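Relatório de progresso - equipamento para tarefas domésticas, segundo período
Projeto Duvance, apresentado à Satent

1. Situação do orçamento

O saldo da rubrica de equipamento está em 2,881 euros (milhares), sem alteração face ao valor comunicado em fevereiro. A compra do segundo conjunto de braços continua por adjudicar. Recebemos duas propostas, uma da Petrenko e outra da Lendthorpe, e ambas cumprem as especificações mínimas de alcance e carga.

A proposta da Petrenko inclui instalação e um ano de assistência. A da Lendthorpe tem um prazo de entrega mais curto, mas cobra à parte os dedos de substituição, a 163 euros o par. Pedimos à Lendthorpe que reveja este ponto antes de fecharmos a comparação.

2. Trabalho em curso

O trabalho decorre numa casa mobilada, com os móveis e os objetos dos moradores no lugar. Mantivemos esta opção na fase atual, apesar de obrigar a mais tempo de preparação do que a sala de ensaios. 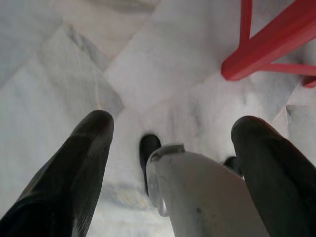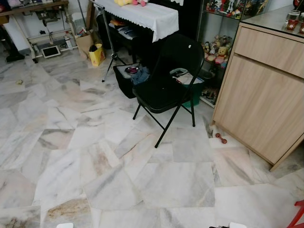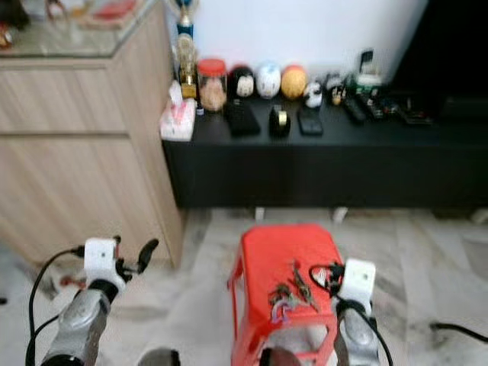

O plano de compras para o próximo período parte das condições da casa e altera duas linhas do orçamento aprovado. A primeira é a base móvel. O modelo previsto tem uma largura que só serve para divisões desimpedidas, e entre a cadeira dobrável preta, o tripé e o armário de madeira clara a passagem tem de ser medida antes de qualquer encomenda. Propomos adiar a compra da base e alugar uma mais estreita para ensaio. O aluguer custa 481 euros e cabe na verba de deslocações, se a Satent autorizar a transferência.

A segunda linha é a dos dedos das garras. Estavam orçamentados apenas dedos de reserva iguais aos atuais. Queremos acrescentar um par com pontas mais finas, para peças metálicas pequenas como as que estão em cima do banco vermelho. O custo depende da resposta da Lendthorpe, já referida.

Os cabos dos braços também precisam de revisão. Vamos pedir calhas flexíveis aos dois fornecedores - é uma despesa pequena, mas não estava prevista e por isso fica aqui registada.

3. Desvios e riscos

A adjudicação está atrasada em relação ao calendário. O atraso não afeta as sessões em curso, que usam o equipamento já existente, mas afeta a formação dos novos operadores, que só pode começar depois da entrega. Se a decisão passar para o período seguinte, o prazo da Petrenko deixa de ser compatível com o plano.

4. Decisões pedidas

Autorização para transferir 481 euros da verba de deslocações para aluguer de equipamento.
Autorização para adiar a compra da base móvel.
Confirmação de que os dedos de substituição podem ser pagos como consumíveis.

Agradecemos resposta até segunda-feira, antes da reunião com os fornecedores. O quadro comparativo das duas propostas segue em anexo separado.

Contacto: secretariado do projeto Duvance | © Duvance. Todos os direitos reservados | Voltar ao topo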